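Notebook - March, started just after the morning tea things were cleared

Back onto the Kravets bail matter today, which I have been promising Dexter I would write up properly instead of leaving it scattered over sticky notes and the backs of envelopes. So, a longish entry, and apologies to whoever has to read my shorthand later on.

Where we are: the court's bail transcript runs to 90 pages and I have now been through all of it twice, once for the conditions themselves and once for what everybody said about them. The prosecutor wants the bond cancelled over missed reporting dates. The defence says the dates were changed by phone and the change never made it onto the sheet. Our job (and I do keep having to remind myself of this, because it's easy to get swept up in it) is only to lay the two records side by side for the Fedov team and mark where they disagree.

Marked up 8 entries so far. Of those, 2 are plain typing slips - the same date with day and month swapped - and I'm happy to let them go once Dexter has had a look. The others are more interesting. There's a gap between the station log and the bond sheet that I can't account for yet, and the handwriting on the log changes part way through, so I'd like a better scan before I say anything firm about it. Have asked Mitwood for one at a higher setting. They were very nice on the phone, as they always are, and said after lunch, which may mean after lunch or may mean next week.
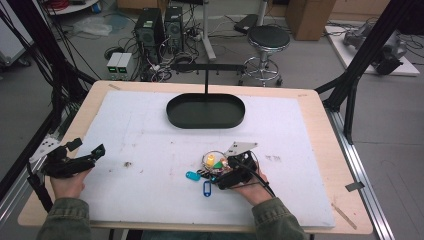
The surety's undertaking is the piece I'm least comfortable with. It says she will "hold all keys to the premises", and the defence reads that as house keys only, while the prosecutor wants it to take in the office and the storage unit as well. I had a good long think about how we label things in the comparison table and have settled on a colour for each reading, much like the tags on that bunch on the white board: light blue for the defence, dark blue for the prosecutor, green for anything both sides accept, and yellow for the bits I want to argue about over a cup of tea.

Dexter Wojcik came by at 2 and thought the two blues were too close for anyone printing in grey. Fair point, and kindly made! Will add a letter in the margin as well.

Still to do: chase the Hekent file for the original undertaking, check paragraph 7 against the magistrate's oral reasons, and redo the cover note, where I have spelled "surety" three different ways.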